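5/22/18

Dye notebook, bench two. Madder again, I'm afraid, for anyone hoping I'd moved on.

Right, so the Pandar skeins came out of the pot this morning and I'm torn. The colour is lovely, a proper brick red with a bit of warmth at the back of it, but it's patchy near the ties and I know exactly whose fault that is (mine). I tied them too tightly. Mimoza told me in November to use looser figure-of-eights and I nodded and then carried on doing what I've always done. She has been very gracious today and only mentioned it twice.

What went in: 1000 g of wool in total, the Pandar two-ply, mordanted with alum at the usual rate and left in a damp towel overnight. Madder was from the old Begović sack, the chopped root, ground again in the coffee mill until it stopped sounding like gravel. I soaked the root first, poured off the yellow water and kept that in the lidded bucket by the sink. PLEASE don't tip it away, I want to try it on silk.

Weighed everything again once it was dry and got 949 g. I did not expect it to be that much lighter! Some of it will be spinning oil coming out in the scour, and I did lose a bit of fluff down the drain, but I also weighed the wool straight out of a damp store cupboard the first time and bone dry off the rack the second, so it isn't a fair comparison. Next time I'll let it sit in the room for a day before either weighing. Tihomir says I should be working out the dye percentages from the scoured weight anyway, and he's right, and I've written it on the inside cover so I stop arguing with him.

Temperature. I held it at 74 for the main part of the bath, which is hotter than Vesna likes. Her feeling is that anything much over seventy starts dragging the browns out of the root and you lose the clear red. Looking at the two samples next to each other on the windowsill I think I can see what she means, mine is definitely the rustier one — but I rather like it? It looks like an old flowerpot. For the Andotex order we'd need the clearer one, so I'll do that lot her way and keep the flowerpot red for my own cushions.

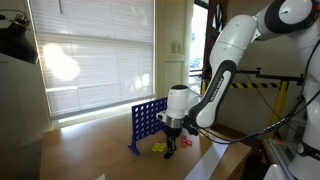 The other thing is the water. We've all been saying for ages that madder likes it hard, and ours is fairly soft, so I put a spoonful of chalk in pot B and left pot A alone. Same wool, same root, same mordant bath, lids on both. Pot B is redder. Not wildly, but Mateja came in without knowing which was which and picked it out straight away as "the tomato one". Pot A has gone more towards orange. I'd like to try it again with the chalk measured properly, as a spoonful is a silly unit and the spoon in question has since gone home with somebody's lunch.

Notes on the pots themselves: the big enamel one has a chip on the inside near the handle, about the size of a lentil. I've put a blob of red tape on the lid to remind us. Use it for rinsing or for walnut and onion skins, but keep it away from madder and weld until we replace it. Any iron getting in will sadden the colour and we'll spend a week blaming the wool. The stainless one is fine.

Rinsing took seven changes of water before it ran clear enough for me. That's too many. I think I left too much loose root in with the wool, and it was still shedding colour every time I squeezed a skein. Next batch goes in a bag. There's a good pair of old tights in the drawer marked STRING (don't ask me, I didn't label it), or Biljana has offered some muslin off the end of a bolt. Tights stretch and the root can move about a bit, so I'd go for those first. The muslin bag last year made a sort of solid pudding and the middle of it never gave up any colour at all.

Fastness strips: I've cut little lengths from A and B and wound them on card, half covered with foil, and they're in the south window. Please leave them be, even if they look like rubbish. I'll also do a wash test with the Elley soap once the skeins have rested, in warm water with a scrap of white wool stitched alongside so we can see if anything bleeds over. I meant to do it this afternoon but Biljana and I got going on the indigo vat and then it was time to lock up.

Oh, the vat! It's not happy. It has gone a murky blue on top with hardly any bronze skin, and it smells of nothing much, when it should smell of something. I've warmed it up and fed it a bit of fructose and put the lid back on with the blanket round it. If the liquid under the surface is yellowy green tomorrow, dip a test strip. If it's still blue, leave it alone and tell me, and don't stir it to see — stirring is how I spoiled the last one.

To buy or borrow: alum (we're down to the dusty end of the tub), pH papers, a new probe for the thermometer, as the old one reads differently depending on how you hold the wire. Vesna thinks there's a spare in the cupboard under the stairs. I've had a look and found only jam jars, but I wasn't very thorough.

Exhaust bath is still in the stainless pot. There's plenty of colour left in it by the look of things, so I'm going to put a couple of small unmordanted skeins in overnight, off the heat, and see if we get a peachy pink. Mateja wants it for the border on her blanket. If it comes out beige she can have it anyway.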